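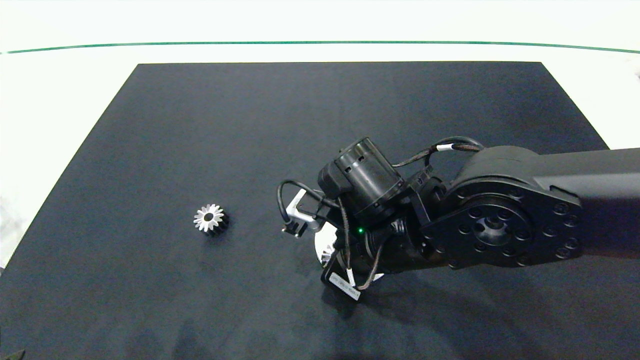

A dark mat covers most of the white work surface at the Tamuno building in Lundthorpe.

Lundthorpe's kite festival is back this May, and it has outgrown its old field! The Sunday gathering moves to the long meadow at Clirance, where there is finally enough open grass for the big kites to go up without tangling in the willows.

Organizers have 173 fliers signed up so far, with room for 200. Gates open at 9 a.m. and the first launch is at ten, wind permitting. The forecast looks promising – a steady westerly, which is what the big box kites love.

"Last year we had kites stacked up like planes over an airport," said Maxine Partington, who has run the launch line for the past six festivals. "I had to send people off to eat a sandwich and come back. With this much meadow everybody can fly at once, and I can't wait to see it."

The event everyone is talking about is the train, a single line of 35 small diamond kites flown one above the other. Aminu Jibrin has been sewing them since the fall, mostly from old tent fabric, and each one carries a different bird. The herons are gorgeous. He plans to fly the train on 300 feet of line just after lunch, when the breeze across Clirance is usually at its best.

"I've had 20 of them up together on the beach," Jibrin said. "Adding the rest is going to pull like a horse, so I'm bringing thick gloves and two cousins."

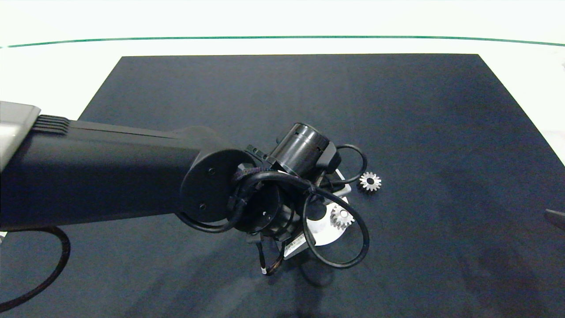

A white tabletop at Tamuno, with a dark navy-blue mat over most of it.

Younger fliers get their own hour at 11 a.m., with prizes for the longest flight, the brightest tail and the best crash (a hotly fought category last year). The Movitz brass band plays from noon, and there will be hot corn, lemonade and the plum cake that sold out so quickly last time.

Entry is free for spectators. Fliers can claim one of the remaining spots at the gate until 9:45 a.m. Dogs are welcome on a short leash, and parking is on the north side of the meadow, by the footbridge.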